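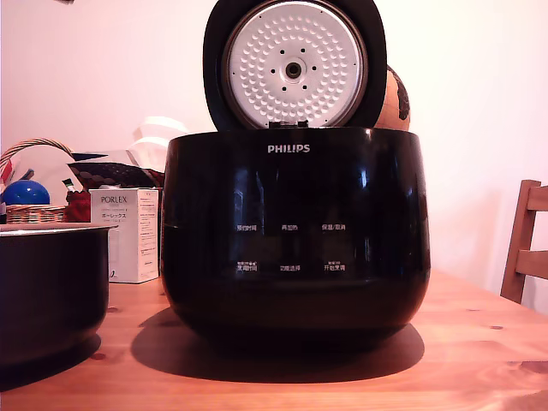 Rice Cooker Set no. 11
Pornine Kitchen Hire, Tenddale
Page updated 7/11/19

Philips rice cooker, black, with removable inner pot and glass measuring bowl. For hire by the day or by the week from our shop at Yadav House, Tenddale. Delivery is possible inside Tenddale and to Fultley.

We hire this set mostly to families who have guests, to students in short-term rooms, and to small clubs who make a lunch together. Many of our customers do not want to buy a rice cooker for one occasion, and a saucepan is not always so easy when there are many other dishes on the hob. The cooker stands on the table or the worktop, and the cooker hob stays free for the vegetables or the curry.

What you receive
Rice cooker, black
Inner pot, black with a metallic rim
Glass measuring bowl
Mains lead with adapter for British sockets
Rice spoon
Printed sheet with the button names in English

Please check the parts together with us at the counter before you sign. If the set is delivered to you, please check it on the same day and telephone us if something is missing.

The buttons
The control panel of this cooker is in Chinese. We are asked about this very often, so we give the translation also on this page. The buttons are in two rows.

Upper row, from left to right:
预约时间 - reservation time (you choose a later time)
再加热 - reheat
保温/取消 - keep warm / cancel

Lower row, from left to right:
烹调时间 - cooking time
功能选择 - function select
开始烹调 - start cooking

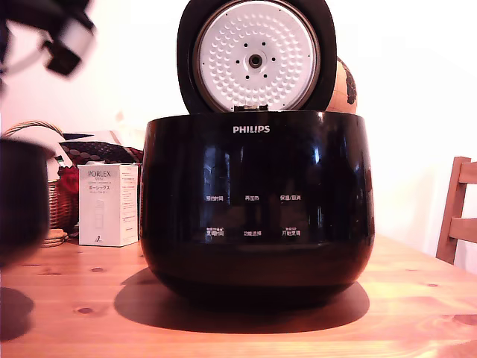 Set no. 11, rice cooker with open lid. Button names are on the front, below the Philips name.

For plain white rice most customers need only the two buttons at the right side of the lower row. Press function select until you are on the rice programme, then press start cooking. To stop, or to leave the rice warm, use the button at the right end of the upper row. The printed sheet shows which programme is which, and we are happy to explain it at the counter also.

First use at home
Take out the inner pot and wash it with warm water and a soft sponge. Dry it well, especially the outside and the bottom, and put it back in the cooker. Please never pour water or rice in the cooker when the pot is not inside.

Wash the rice in a bowl, not in the inner pot. Some customers like to let it stand in the water for a while before cooking and some do not, you can do as you are used to at home.

Close the lid until it clicks. Leave free space over the cooker, as steam comes out at the top, and do not place it under a low shelf. When the rice is ready, open the lid slowly and keep your face and hands away from the steam.

About the measuring bowl
The bowl is of clear glass and has printed measuring marks on the side, so you can use it for rice and for water. Put it on a flat table and bend down to read the marks at the height of your eyes. If you look from above you will read too much or too little. For the rice and the water always use the same bowl, then the proportion stays correct even if your recipe is written in cups.

Please do not pour boiling water in it directly and do not put it on the hob. If the bowl is chipped, stop using it and inform us, we will bring another one. 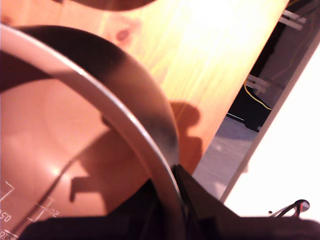 Cleaning before return
Unplug the cooker and let it become cold. The inner pot, the spoon and the glass bowl can be washed in the sink with normal washing-up liquid. Please no steel wool and no scouring powder. The body of the cooker must not go in water. Wipe it with a damp cloth and afterwards with a dry one, the glossy black surface shows every fingerprint but this we will polish ourselves.

The round plate inside the lid has many small dimples, and starch likes to stay in them. A soft brush and a little warm water will help. Wipe also around the holes in the middle of the plate.

Hire conditions
The shortest hire is 3 days. For a longer period please ask us for the weekly price. A deposit is paid at collection and you receive it back when the set is returned complete and clean. We have hired out kitchen equipment from Tenddale more than 4,000 times, and lost parts are rare, but the spoon is forgotten most often, so please look in your drawer.

In June we have many garden parties and the set is often booked, so please reserve early. For a large group you can ask for 2 rice cookers, but the second one is another model with its own sheet.

Reservation
By telephone or at the counter in Yadav House. Please tell us the set number, the days you wish, and if you want delivery to Fultley. Collection is in the morning, return until closing time.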